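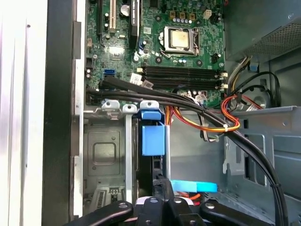
Filed under: Repair & Reuse Studies

3.2 What people do with old desktops

I went into this part expecting boring answers, and boy was I wrong! We sent our survey to households in Skiltbridge and Morkholm in June and got 2338 replies, way more than I'd hoped for. Most people told us the old tower was still in a closet (mine is too, so no judgment).

Figure 3. An opened desktop tower with its memory slots empty.

Memory was the part people most often said they'd pulled out and kept - usually for a machine they never got around to fixing. The typical tower had been sitting for seven years. Morkholm folks held on longer, and I'd love to know why.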